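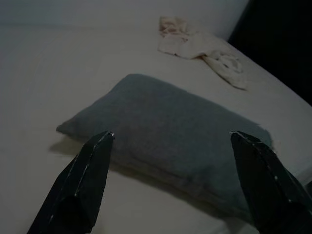
Home | Diary | House notes | Garden | Archive | Contact

Bedding, back bedroom

March 9, 2020

Started on the back bedroom after breakfast. Bottom sheet first, the off-white one, then the grey-green pillow put down flat on it while I decided which cover was going where. I have been putting this off since the linen cupboard was painted, and the bedding has been living in bags on the landing.

The brushed covers are the Dosano ones. They are warmer to the touch than the plain cotton set and hold their shape better, but the nap collects lint from anything washed alongside it. Washed this lot alone at 30, low spin, inside out. The label permits 40. I see no gain in it for bedding that is changed every week.

Pillows: the filling migrates towards the middle. With one laid flat the top domes and the corners go thin, so that the corner is little more than a flap of fabric. Correct procedure is to hold the pillow by the short ends, push the ends together several times, rotate a quarter turn and repeat along the long side. Beating it with the flat of the hand does very little. Tania Paul maintains that a tumble dryer with two clean tennis balls does the same job in ten minutes. I tried it in September and the noise was considerable. The result was no better than by hand.

Weighed one of the spare pillows on the kitchen scales, without its cover: 580 g. I have no record of what it weighed when new, so the figure is only useful from today. Written on a slip and put in the drawer with the warranty cards. Will repeat in six months and see whether there is any loss.

The fold test on the same spare: doubled it over, let go, and it opened by itself, though slowly. The older pair from the front room stayed folded. Those will go in the loft for camping.

Darnell Rosenthal rang at eleven about the mattress. He can collect the old one but not before the end of the month, and wants the dimensions to check it against the van. Measured it twice and sent them by text. He also asked whether I still wanted the Bhuiyan bed frame his sister is selling. I do not. The slats are spaced too widely for a foam mattress and I would end up cutting extra ones.

Sheet corners next. The fitted sheet is slightly generous for this mattress and works loose at the foot. Sheet straps were suggested; I have used them before and the clips mark the hem. Instead I have turned the excess under at the foot end and laid a flat cotton blanket beneath, for friction. To be inspected on Saturday's wash, or whenever the bed is next stripped.

Radiator in the back bedroom bled, a short hiss and then water. Valve set to 2. The gauge by the window read 17 degrees at noon and 18.5 at four, curtains open.

Remaining: replace the zip on one cover (the slider has parted from the tape at one side, the teeth are sound), buy a second mattress protector, find the other half of the striped set. Landing still has one bag on it.

Soup for supper. Bed by ten.

Recent entries
Resealing the bath, second attempt
Clateck shelf brackets: load and fixings
Linen cupboard, paint and drying times
Descaling the Burnero kettle
What went up to the loft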